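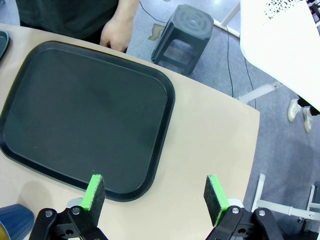

Can machines do the dull end of a café shift yet? I've been reading up on this all week and I'm hooked, so, a thread (bear with me!)

1/ Trays are my favorite test. A tray is big, flat and low, and two fingers have to get hold of a rim that barely sticks up. People do it without looking.

2/ Guido Gentile, who ran the floor at Rinaldi for years, told me they cleared 294 trays on a busy Saturday. I asked what he'd hand over first. "Wiping them. Tomorrow."

3/ So how close are we? Picking up one empty tray from a clear table: pretty close, I think! Tray with a half-full cup on it: I'd still stand back.

4/ And stacking! Rorar posted a run in February with 7 trays in one neat pile. I watched it five times. Slow as anything and I loved every second.

5/ My guess is wiping and stacking first, carrying drinks much later. If you work with trays all day, tell me what I'm missing. Dishwashers next, I have so many thoughts about cutlery baskets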